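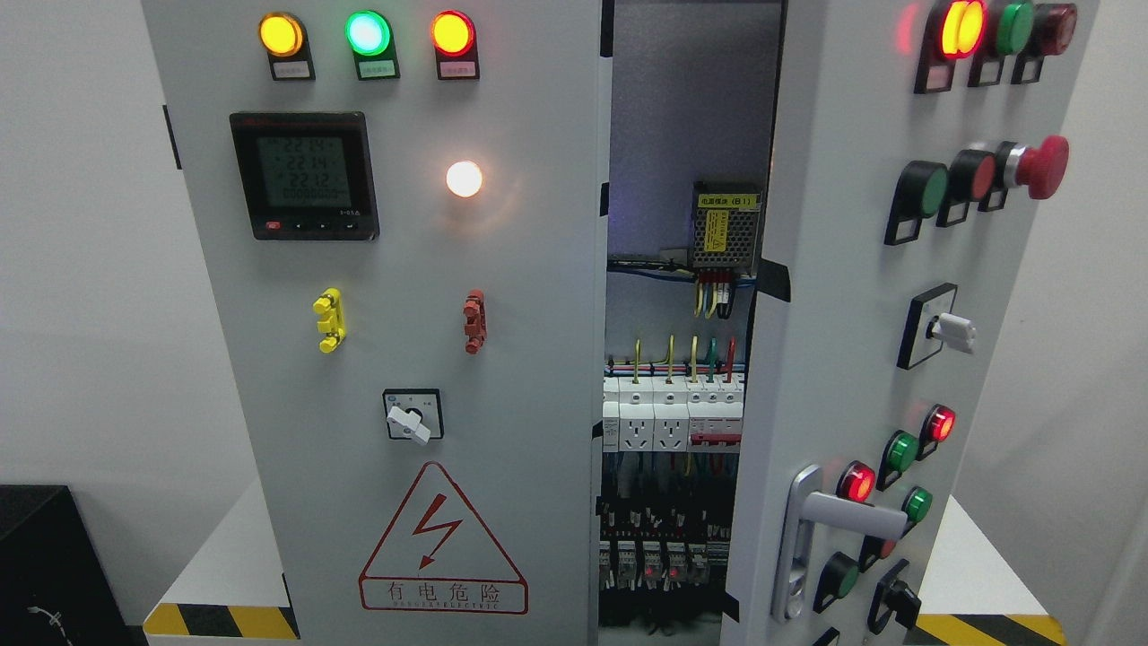 Panel front with the yellow, green and red lamps lit. The warning triangle applies to you too.

How to read a control cabinet before you call anyone
By Aurelia Sima | June | 3 comments

Every shop has a gray cabinet that people walk past for years and then stare at intently for one bad morning. You can learn a fair amount from the door without touching anything, and not touching anything is the whole method.

Start with the lamps. On many three-phase panels, yellow, green and red are phase indicators, one per line, and all three should be lit. Red does not mean doom on a panel like that. I once drove 22 miles to the Rekik workshop to explain this to a grown man. Check the label under each lamp, or your wiring drawing, before you decide what a color means.

Next, the meter. Three stacked numbers are usually one reading per phase. The ones on this door say 22.14, 22.14 and 22.12, as close to harmony as three phases ever get. Look for the unit before you quote a number to anybody. If one line has wandered well away from the other two, write all three down, with the time.

Then note where the selector handle points. Note it, I said. Leave it there.

If a door is open, stay back and get whoever is qualified to work on it. A lit lamp means something in there is live. A dark lamp may only mean a dead bulb, so it proves nothing.

Now phone your electrician and read out your notes. Marloes Maes, who handles ours, has been known to go quiet with joy.

Shares: 18

Get the Toltura newsletter. We use cookies to remember that you said no to it. Accept | Settings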